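Apr 28, 2025. Orchid seed, Redley batch

Checked the flasks before lunch. Protocorms greening up in most, two with fuzz near the neck, pulled those and bagged them. Agar a bit soft agian, Jade thinks the Woltent powder is old. New tub opened, 200 ml test pour, set fine. Lights left as is. 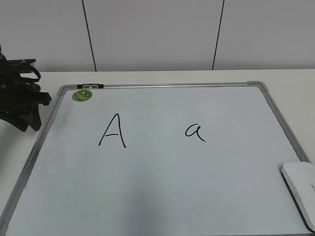 Capsules from the Nuttall gully still to sow. Laine split them by parent plant, 3 packets, dry and in the fridge door. Labels need sorting first. Capital A and small a, like on the whiteboard, is fine at that size but on a flask lid in my writing they're the same letter. Use A and B from now on. Mervyn's old November flasks have the same problem, ask him wich is which. Bleach rinse as before, sow tomorrow if the hood is free.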